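This site uses cookies to remember your settings. By continuing to read you accept them. Accept | Manage cookies

Taking care of CDs, tapes and records at home

September 13, 2024

In January I moved my whole music collection from one flat to another, and it was a sad lesson. I have 527 albums, the most of them CDs, then a good number of vinyl and one shoe box of tapes from school time. A few had mold on the booklet. One double LP from Tollon, which I bought for too much money at a fair in Brutbridge, was bent like a soup plate. So I started to collect tips, and I tested them all on my own shelf before I write them here.

Washing vinyl without a machine

You don't need the expensive machine if your records are only dusty and have some finger marks. Fill a clean bowl with lukewarm distilled water and put in one small drop of dish soap, the kind without perfume and without hand cream in it. Dip a soft microfiber cloth, press the water out, and go around with the grooves, never across. The label in the middle must stay dry. Then take a second cloth with only distilled water and go around again two times. Stand the record in a dish rack to dry, but put a towel under, and leave it for an hour before it goes back in the sleeve.

Tap water I don't recommend. In our town it is very hard, and after drying I could hear it, like small fat popping in a pan. If your water is soft maybe you are more lucky.

For the daily dust I use a carbon brush from Piva. Hold it light on the record while it is turning, three rounds, then move it slowly to the outside. Many people press too much. The brush should almost carry itself.

Old shellac records are another story. Never use alcohol on them, it eats the surface and the record is finished.

The sleeve is also important

Paper inner sleeves make fine scratches and leave paper dust, specially the cheap white ones from the eighties. I changed mine to the plastic lined type, 10 in one evening, so it did not become a punishment. If the old inner sleeve has lyrics or photos, keep it! Put it behind the new one in the cover.

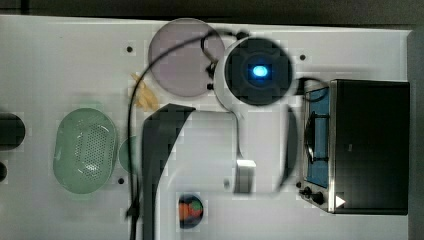 Rawan Bataineh
Writer, home and music pages

Price stickers are my personal enemy. Why do the shops put them over the face of the singer? Warm the sticker with a hair dryer on the low step, for ten or fifteen seconds, and lift one corner with your nail. Pull flat, not up. If glue stays on a plastic case, rub a little cooking oil on it, wait five minutes and clean it with dish soap. On a cardboard cover do not use oil at all, it makes a dark spot which never goes out. There I take a soft white eraser and patience.

CDs that jump

First look if it is really a scratch. Very often it is only grease. Wash the disc under the tap with a bit of soap and dry it with a cloth from the middle straight to the edge. Here the direction is opposite to the vinyl, and I mixed them up for years.

For a light scratch on the playing side, plain white toothpaste can help (not gel, not the one with crystals). Put very little on a cotton pad, rub from the middle to the outside, rinse well. I saved my copy of the first Awad album like this, although the fourth song has still one small click. A scratch on the printed side is worse, as the music sits directly under the print and no toothpaste will bring it back. If the disc still can be read in the computer, make a copy now and not next year.

Broken cases are easy. Jewel cases are all the same size, so buy a few used CDs for coins, take the cases and give the discs away. The small teeth in the middle break first. When two or three teeth are gone I change the tray only. Digipaks with broken teeth are more difficult – I cut the teeth flat with nail scissors and glue a foam button there, from the craft shop.

Tapes

If a tape was not played for many years, wind it completely forward and completely back before listening. For a loose loop use a pencil with six sides, it fits better than a round one. Clean the head of the player with a cotton stick and a bit of isopropyl alcohol, and let it dry well. If the stick comes back brown, take a new one and repeat. And keep tapes away from loudspeakers, there is a strong magnet inside.

Where to put the shelf

Records stand up, always. Lying in a pile they get pressed, and leaning to one side they bend. Fill each box of the shelf so that you can still pull one out with two fingers. Some 73 LPs go in one box of my shelf, with the covers being mostly single ones. If the box is half empty, a bookend does the work.

Do not put the shelf next to a radiator or on the wall which goes outside. My booklets with mold were all from the lowest row at an outside wall, behind the sofa. Leave a hand of space behind so the air can move. A booklet which smells bad can lie for a week in a closed box with a small dish of baking soda – next to it, not on it. It helped for 13 of mine, the rest still smells a bit like cellar.

The bent Tollon record I could partly rescue. I put it in a clean paper sleeve between two thick glass plates, with heavy cookbooks on top, and forgot it for two months in a warm room. Please don't try the oven. Ghada Atallah wrote me after my last page that she tried it on the lowest temperature and now she has a fruit bowl with a gothic label in the middle.

Next time I write about headphones and how to change the ear pads when they become crumbs.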